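Ticket 1723: Dindeo trennt Warenkorb nach dem Anmelden nicht sauber
Status: offen, wartet auf Rückmeldung
Erstellt von: Zewditu Araya
Bearbeitung: Shiyu Zou
März 2022

Hallo Shiyu,

ich bin's wieder, die mit dem Geschirrshop. Ich hab das alte Ticket 1527 nicht mehr aufbekommen (da steht nur „archiviert“), deshalb mach ich ein neues auf, sei mir nicht böse. Es geht immer noch um den Warenkorb, aber inzwischen kann ich's wenigstens zuverlässig nachstellen!

Also, was passiert: Kundin legt als Gast etwas rein, meldet sich dann an der Kasse an, und zack, die Farbvarianten werden zu einer einzigen Position zusammengezogen. Aus einem blauen und einem mintgrünen Teller werden dann zwei blaue. Der Preis stimmt sogar, darum ist es mir so lange nicht aufgefallen. Gemerkt hab ich es erst, als eine Kundin aus Skinemville ein Paket mit lauter gleichen Tellern zurückgeschickt hat, mit einem sehr netten, aber doch recht deutlichen Zettel drin.

Bisher probiert:

Cache geleert, im Shop und im Browser. Keine Änderung.
Das Gasser-Theme gegen das Standard-Theme getauscht. Keine Änderung, nur hässlicher.
Nirex-Plugin (Versandetiketten) deaktiviert. Da dachte ich kurz, das wär's, weil die erste Testbestellung richtig durchlief. Die zweite war dann wieder falsch.
Fehlerprotokoll angeschaut. Da steht bei jeder kaputten Bestellung „merge warning 114“, bei den guten nicht. Sagt dir das was? 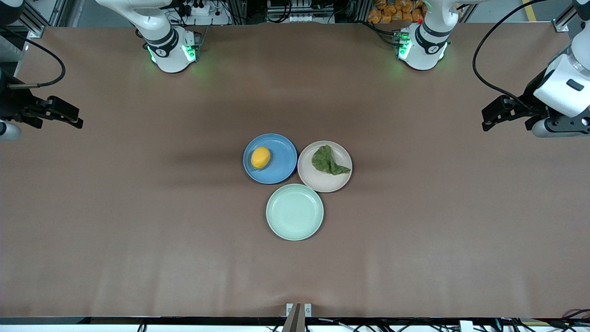
Zum Variantenfeld hab ich nämlich noch eine Vermutung. Im November habe ich die Farben umgestellt, von Freitext auf diese Auswahlliste, und dabei haben die alten Artikel ihre Variantennummer behalten, die neuen aber eine leere bekommen. Wenn beim Anmelden nur Artikelnummer und Variantennummer verglichen werden, dann sind leer und leer eben gleich, oder? Bei drei Tellern wie auf dem Foto, also blau, beige und mintgrün, müssten im Korb drei Zeilen stehen. Ich bekomme eine, Menge drei, alles blau. Lege ich dagegen zwei von den ganz alten Schalen rein, bleiben die brav getrennt.

Ich könnte die Nummern von Hand nachtragen, trau mich aber nicht so recht, solange Bestellungen offen sind. Beim letzten Mal waren danach die Lagerbestände auf null und ich saß den halben Abend davor.

Nachtrag, eine Stunde später: Wenn man sich VOR dem Einkaufen anmeldet, geht alles. Ich hab jetzt einen Hinweis über die Kasse gesetzt, „Bitte zuerst anmelden“, das liest natürlich kein Mensch, aber besser als nichts.

Antwort Shiyu Zou:
Hallo Zewditu, danke, das hilft sehr. Die 114 ist tatsächlich die Meldung für leere Variantennummern. Bitte noch nichts von Hand ändern. Kannst du mir den Artikelexport als CSV anhängen, mit der Spalte „variant_id“? Dann bereite ich einen Import vor, der die Bestände nicht anfasst.

Antwort Zewditu Araya:
Export hängt dran! Die Spalte war bei mir ausgeblendet, ich hab sie unter „Erweitert“ gefunden. Offene Bestellungen arbeite ich heute noch ab, da frag ich bei den Farben lieber einzeln per Mail nach. Sag einfach Bescheid, wann du den Import laufen lässt, dann schalte ich den Shop so lange auf Wartung. Und das Nirex-Plugin, kann das jetzt wieder an oder soll ich noch warten?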